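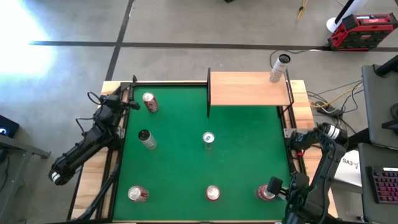 Cans on the green mat, with one tall white can up on the shelf.

Magazine > Home and Table > Features

The drinks shelf, and what we ask from it

2024-11-26 | By the Home and Table desk

In the town of Wuvcombe, where I have lived for 13 years, almost every kitchen has a place for cans. In the older houses it is the cold cupboard under the stairs. In the newer flats it is a board above the worktop, or only the floor beside the fridge. When I moved here I found this strange, as in my parents' home a drink came in a glass bottle and the bottle went back to the shop. Now I have a can shelf too, and I have strong opinions about it.

My interest became serious in September, when the grocer Pappas on the high street changed the way it sells drinks. Before, you bought a tray wrapped in plastic, all of one kind. Now the cans stand single on long boards and you fill your own bag. People come home with a mixture, and a mixture is harder to keep in order than a tray. A tray has its own shape. Single cans go wherever the hand puts them down, and by evening they are spread over the whole table with wide spaces between them.

I asked my neighbours how they sort theirs, and the answers were of more kinds than I expected. One household goes by colour, all the reds together and the silvers behind. It looks very nice, but red and silver is a common pair of colours for a drink can, and they often open the wrong one. Another family sorts by who drinks what, so each child has a corner. A retired couple near the church sort by date and write the month on the lid with a wax pencil. I tried this for a while. The pencil comes off on the fingers.

My own way is by height. Short cans stay low, on the table or on the bottom board, and tall ones go up. A tall can in front of short ones hides everything, and you must lift it each time to see what is behind. Up on the shelf it hides nothing, and it is easy to take by its upper half. I put it at the end of the board, where the hand arrives first.

The board itself deserves some words. For a shelf of cans I like light wood, with the grain left to be seen, and a proper bracket under it. Full cans are heavier than people believe. My first shelf was sold by Bisby as a spice shelf, and it was a good spice shelf. With 2 rows of full cans it began to bend in the middle, slowly, like a tired person. I have since moved the paprika back to it and bought a thicker board for the drinks.

Then there is the surface below. A metal can put down on bare wood makes a hard sound, and a cold one leaves a ring. A mat helps with both. I chose green, mainly for the reason that dark red and pale silver look well on it, and I can see at once when one has been left out. If your table has a raised edge, cut the mat to lie flat inside it, or the corners will curl and a can placed there will lean.

The company Fullimico makes mats in this manner and lists a size of 768 square inches in its catalogue, which covers most of my table and leaves the wood free at the sides. It is not cheap. A piece of felt from the market will also do, but it holds crumbs and cannot be wiped.

For the sorting, I take everything off the shelf first and stand it on the mat with space around each can, so that every label can be turned to the front. Only then do I decide what goes up. Dented cans I keep separate and drink soon. Lids I wipe with a damp cloth, also the black ones, where dust is easy to see - on silver it hides better.

The grocer tells me it now sells more than 1000 single cans in a good week, and Wuvcombe is not a large place. Many of them must be standing on kitchen tables this evening, waiting for somebody to find them a shelf. Mine are done, except for one tall white can that I bought for its reddish printing and have not yet tasted.

Contact the desk | Copyright Home and Table | Back to top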